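3.2 How people stack their bowls 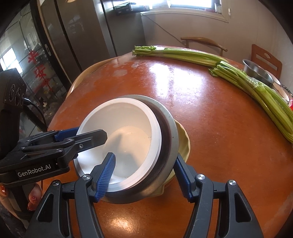

Figure 2. A nested stack on a round wooden table.

I started asking about stacking because of my own kitchen in Dindstead, where nothing ever goes back the same way twice! Over January I visited 20 households and asked each one to put their bowls together however they liked. Most people simply went by size - smaller inside bigger - and didn't care at all whether things matched. The stack in Figure 2 is a nice case, with a white bowl sitting in a larger grey metal basin and a wavy-edged dish under both. I'd call that a mixed stack, and I kept running into them (Wenceslao Carrasco, who read my notes, prefers "family stack"). Matched sets came up far less in Dindstead than in Konville.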